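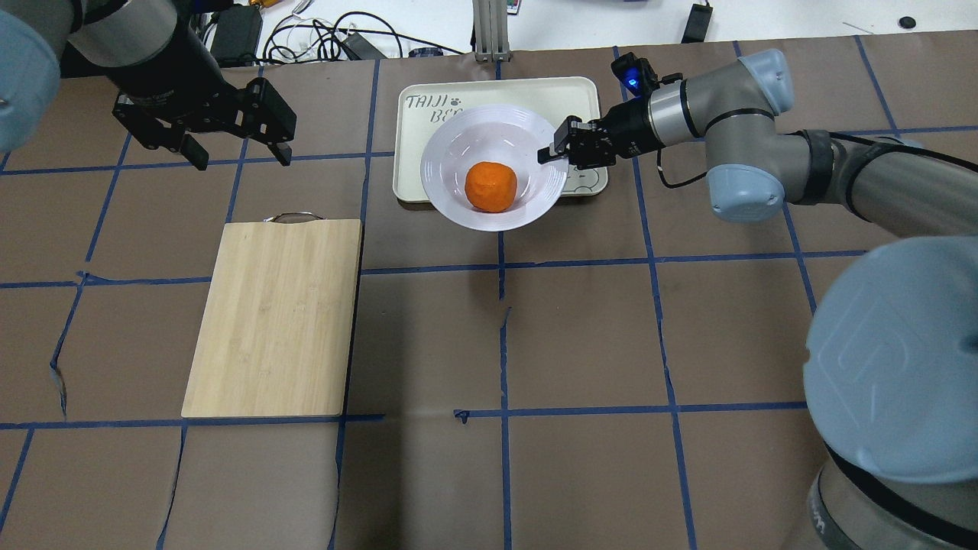 White bowl on the cream tray, one orange ball in it. Bench, Saturday.

Glaze notes, August, Saturday 4 p.m.

Opened the kiln with Abimbola. Firing 11 went to cone 6 with a slow cool. The Jokirville clay held up fine. The Bestoditz white crawled on three of the mugs, all near the handle join, same as last time. I think we are putting it on too thick there. Specific gravity read 143 on the gauge and Obsa's note from last firing says 159, so somebody added water and didn't write it down. Please write it down.
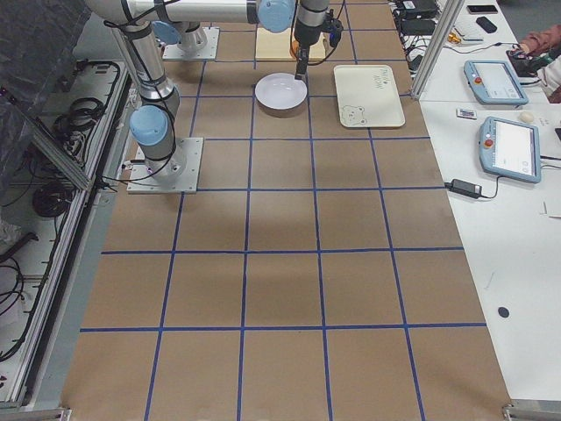 Tiles from the same batch came out clean, dipped once, three seconds. Will try the mugs the same way and wipe back the join with a damp sponge before dipping.

Ernby feldspar is nearly out. Suleiman is asking Ogundipe for a price on a full sack. The half sacks cost too much for what we use.

Kiln counter passed 4,000 hours. Bottom element looks saggy on the left. Check resistance before firing again.

To do: sieve the white, 80 mesh, twice. New test tiles, thin / medium / thick. Relabel the buckets.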